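Against the Solid Tray

Most shared kitchens and break rooms keep their cups on a solid tray, usually plastic, sometimes with a towel folded in the bottom. I think this is a mistake, and a cheap one to fix. A shallow wire mesh basket does the same job with fewer side effects.

The argument starts with air. A cup turned upside down on a flat surface seals its own moisture in. On mesh, the rim touches thin wire and the rest is open. Stored upright, a cup still drips from its base, and on a solid tray the drip stays put until it leaves a ring. Mesh lets it through to the table, where a cloth can reach it.

The second point is wall height. Deep baskets hold more and are worse to use. To take out a short cup you have to reach down past the tall ones, and the tall ones get knocked. With low sides you approach the cup from the side, at the height where you would hold it anyway. The rim only has to stop a cup from sliding off when the basket is carried. 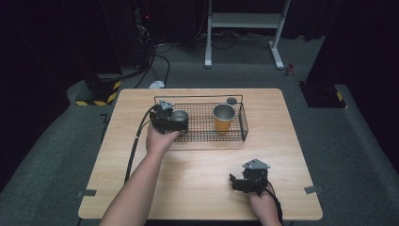 Two cups in a shallow mesh basket: a small silver metal one at left, a taller orange-yellow one at right.

The third point is spacing, and here people disagree with me. Octavio Durán, who laid out the break room at Plirnar, fills a basket edge to edge on the grounds that empty mesh is wasted table. I would leave a hand's width between cups of different heights. Capacity is a poor measure for something people use one cup at a time – access is the better one.

There are fair objections. Fine mesh is slow to clean, and crumbs lodge in the corners. A narrow-footed cup can rock on a coarse grid. Weight is not among them: the basket I use at home is 265 grams on the kitchen scale, and the plastic tray it replaced was 300.

Constanza Carrasco has argued for hooks instead, which suits mugs. Metal tumblers have no handle to hang by. For those I would still choose wire, low sides and a table with enough room to set the basket well in from the front edge.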